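From: Guilan Xia
To: Dotthorpe School Families list
Date: 2025-09-13
Subject: Re: Read-a-Thon – what are we doing with the pledge sheets?

Hi everybody,

Sorry for the slow answer, I had half of this typed up on Thursday and then the dog got into the recycling and that was my evening. I'll reply to Trara's message first (it's pasted in with the little arrows) and then there are a few other things I need people to look at before the meeting.

Two pictures first: 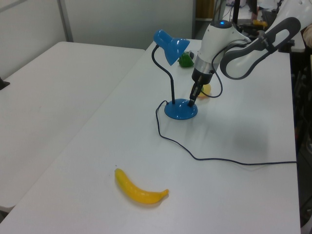
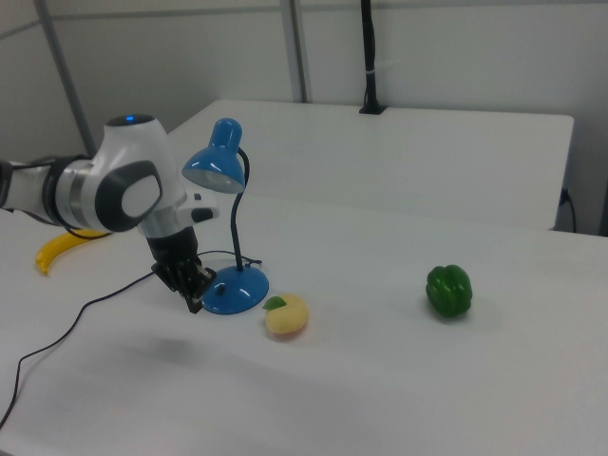 Okay! Trara wrote:

> Hi all, my second grader came home with a pledge sheet on Wednesday but my
> fifth grader didn't get one. Is the Read-a-Thon only for the lower grades this
> year? Also the sheet says pledges are per book, and I thought we agreed last
> spring to go by minutes. My older one is reading a 500-page dragon thing and
> she is going to be very upset if it counts the same as a picture book.
> And who do the checks get made out to? The sheet still has the old name on it.
> Thanks, Trara

The Read-a-Thon is for every grade, K through five. The fourth and fifth grade sheets got held back on purpose when Mr. Liang spotted the same thing you did, that they said "per book." The lower grade ones had already gone out in the Wednesday folders by then, so that horse was well out of the barn. New sheets for everybody are at the copy shop and should go home next week. They'll be on yellow paper. If you have a white one, please toss it, or if Grandma already signed the white one, staple it to the back of the yellow one and write the new pledge amount on the front.

So yes, minutes! We did agree on that, you're remembering right. The dragon book is safe. Being read to counts for kindergarten and first grade, and audiobooks count for everyone. I know a couple of people on here feel differently about audiobooks but we talked about it for most of an hour in the spring and I would really love not to do that again.

Checks go to Dotthorpe Family Association. The old name will still clear at the bank for now but it makes extra work for whoever is doing the deposit, and this year that's me, so have mercy. Cash is fine too, in a sealed envelope with the kid's name and teacher on it. Please no jars of pennies. (I love your children. I can't carry the jars.)

The goal is $3000, same as last year. The money goes to the library for new chairs and to replace the graphic novels, most of which are held together with tape at this point. The reading part runs for 14 days and the last day to turn in money is in November, exact date to be on the yellow sheet. I don't want to type it here in case it moves, we're still waiting to hear if the gym is free for the pajama night.

About pajama night – we have six adults signed up to read aloud and we could use more. You don't have to do voices. Last year one of the dads read the entire back of a cereal box with total seriousness and the first graders still ask for him. If you'd like to read in a language besides English, please please tell me, we had Mandarin and Spanish last time and the kids were glued to it. I'll be doing the same rabbit story as before, so if you were at that one you can go get your cocoa during my turn.

Joltden, the coffee place by the post office, is giving us the cocoa again and also 22 gift cards for prizes. My thought was one per classroom and then a drawing with the rest, but Mr. Liang thinks coffee shop cards are a funny prize for a seven-year-old and he might have a point. They do sell muffins. Opinions welcome, but reply to me and not the whole list, okay?

Still missing: somebody to pick up the yellow sheets from the copy shop (they close at five and I work until five), two folding tables for the pajama night, and extension cords, the long outdoor kind. Also I have a child's purple rain boot in my trunk from the back-to-school picnic. Left foot. It's been riding around with me all this time and I'd like it to go home.

One more on the sheets, a few of you asked if kids can go door to door. The school would prefer family and friends only. Asking the neighbor you already know over the fence is fine.

I think that covers it. Trara, let me know if the fifth grader still doesn't have a sheet by the end of next week and I'll bring one by your house.

Guilan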